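Section 4: Arranging the pet shelf

Before you start, the Gretach shelving must stand level and all the shelf clips must be pushed in fully (see Section 2). Choose a shelf which you can reach without stretching. Keep the cream mat, the folded white stock and the pack of training pads together on it.
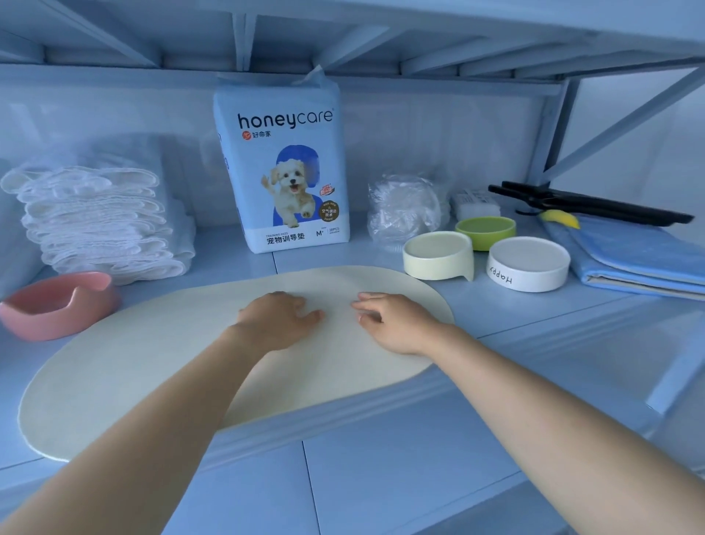
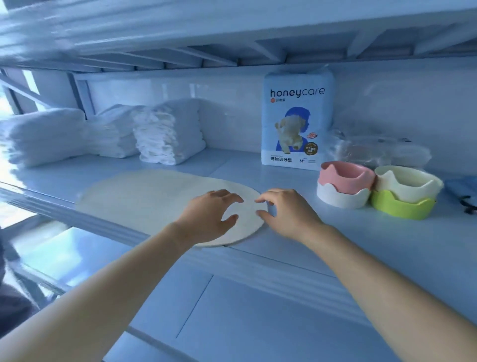
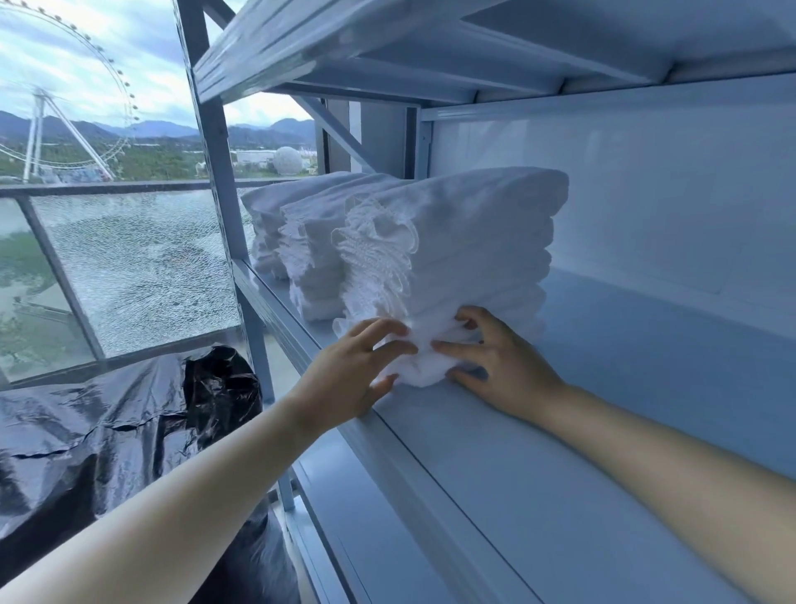

Gretach Set-up Guide, Issue 80, page 247

1. Wipe the shelf with a damp cloth and leave it to dry.

2. Put the folded white pieces in stacks, side by side, with the folded ends towards you. Press the front of each stack with open hands until it is more or less square.

3. Stand the pack of training pads upright against the back, with the printed side to the front. If the top of the pack touches the shelf above, fold it down.

4. Lay the cream mat flat in the front part of the shelf. Press with both hands from the middle to the edges, and move it until it lies as you want.

Note: The mat may come a little over the front rail. This is allowed, but do not put a bowl on the part which hangs over.

5. Place bowls last - they must be empty when you store them.

Caution: Do not climb on the shelf or let animals sleep on it.

Caution: If the unit stands near a window or balcony, check the plastic packs from time to time. Strong sun can make the plastic weak.

For spare clips, please order part 693.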